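Veststead and District Local History Society
Minutes of the general meeting, September

The meeting opened at 7.35 pm in the supper room at Veststead Hall. Eighteen members attended. Apologies were received from four members.

Minutes of the previous meeting

Taken as read. One correction: the photograph donated last month shows the Tullel football side and not the Veststead side. Accepted as corrected.

Business arising

The cemetery trust has replied to our letter on the unmarked graves in the old section. It has no objection to small numbered pegs, provided they sit flush with the ground for the mower. The society is to supply a plan before any pegs go in.

The library has agreed to keep our newspaper index on the open shelves. The second volume is still with the binder.

Correspondence

In: Tullel school, asking for a speaker on the early sports days. Two family enquiries from interstate, one on the Sisodia family and one on a blacksmith at Plideo.
Out: thank-you letters to donors; reply to the shire on the rail shed signage.

Accounts

The statement was tabled and accepted. The photocopier service has been paid. Payment for the display boards was held over until the last two are delivered.

Sisodia family file

The file now runs to 35 pages. The rate books put the family in the Plideo store two years earlier than the date on the town plaque. The meeting discussed whether to ask for the plaque to be changed. Some members felt the rate book entry might refer to the land only, as the building is not mentioned until later. Agreed to look at the licensing records first and bring the matter back.

The eldest son is remembered locally as a cyclist and won the Veststead to Tullel road race at least once. The club's results book has a gap for those years, so the win rests on a newspaper report and a sash held by the family - the sash has no year on it.

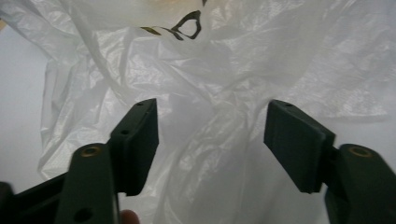 A granddaughter has offered letters and a store ledger on loan for copying. Members were reminded that loaned items need a signed form and must not be left at the hall overnight. Copying to be done in the workroom, 9 am to noon.

Honour roll project

Biographies are finished for 11 of the men and women on the Plideo roll. Two names remain doubtful. One is spelt differently on the roll and in the service record, and the other may belong to a cousin who enlisted from Tullel. Both entries will be printed with a note giving the two spellings or the two candidates.

Moved and seconded that the booklet go to the printer without waiting for further portraits. Carried, one against.

General business

The urn needs a new lead. The key to the map cabinet is to go back on its hook after use. A member asked if the oral history tapes could be borrowed - copies only, from the workroom cupboard.

The school's request for a speaker was accepted. Talk to cover the sports days and the cycling club.

Next meeting in October at the same time. Supper roster as posted on the door.

Meeting closed at 9.18 pm.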